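Prarkeck Reading Project: progress report to the Hodberg Fund
23 Feb 2019
Prepared by Dezső Kovács

This report covers the first half of the grant. Spending is in line with the budget apart from printing, which is explained below.

Sessions
We planned weekly evening sessions for adults who want to improve their reading, and these have run for 16 weeks. Two were lost to the heating failure at the Tóth Street rooms and will be added at the end of term. We have 8 trained tutors. Most learners work one to one for the first half of the evening and join a small group for the second.

Attendance has held up better in the Brolon group than in Prarkeck. The Prarkeck group meets at half past six, and several learners who work shifts have told us this is too early. From March it will start at seven. The building closes at nine, so the session will be a little shorter.

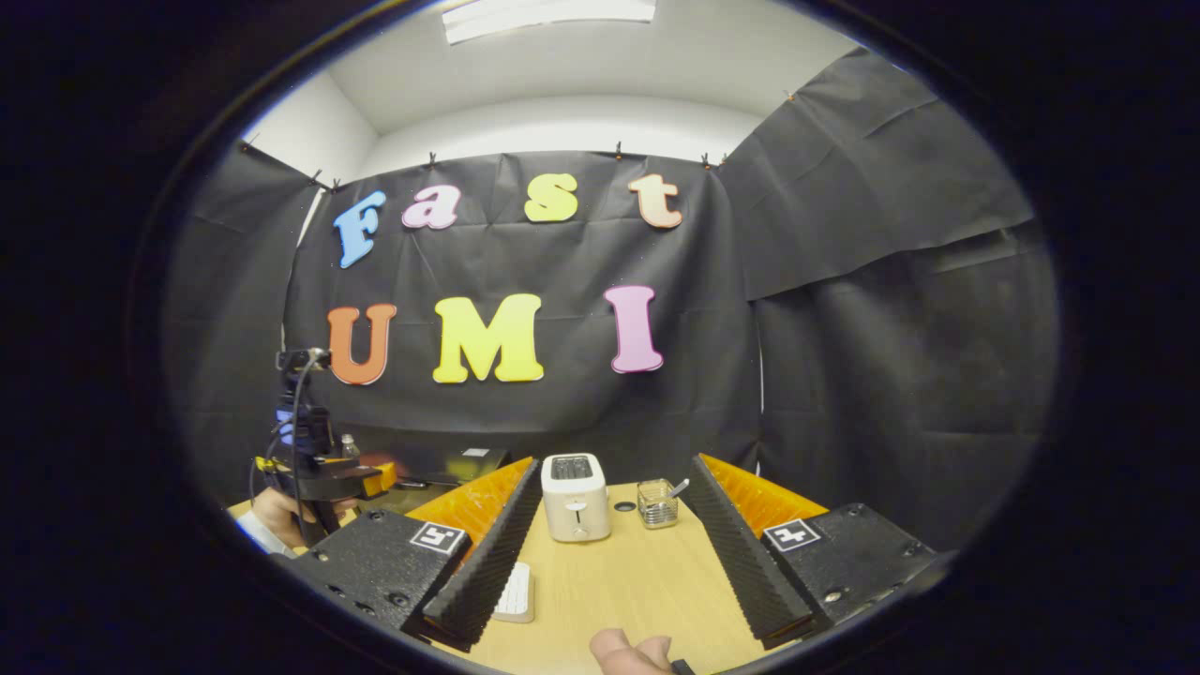
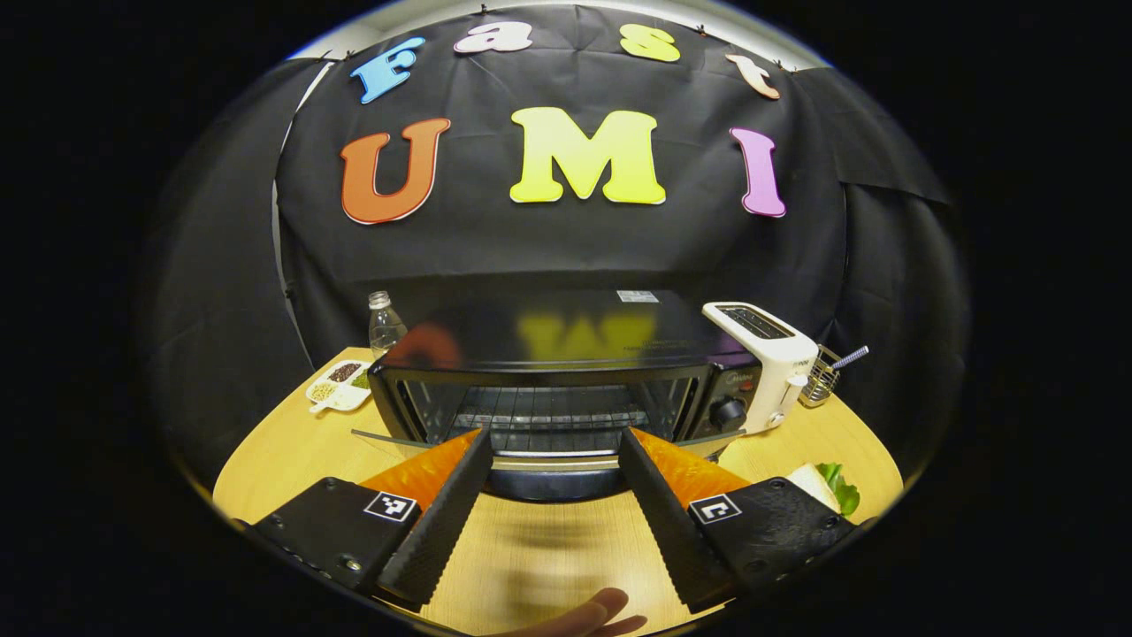
Foam letters spelling "Fast UMI" on black fabric.

Books and materials
We have lent out 228 books since the grant began. Short crime stories and books on cooking and gardening go out most often. The longer novels bought in the first order have hardly moved, and we will not buy more of them. Workbooks at the lowest level ran out early and had to be reprinted, which is why printing is over budget. We would like to move the unspent travel money across to cover it, and ask for your agreement to this.

Tutor training
The second training day dealt with spelling and with learners who have been away from education for a long time. Tutors asked for more practice in planning a session, so the next day will be given over to that. One tutor has moved away and her learners have been shared between the others for now.

Next steps
Recruitment of a replacement tutor is under way. The leaflet for the Brolon surgery and job centre is with the printer. Learner reviews will be held before the Easter break, and the results will be sent with the final accounts.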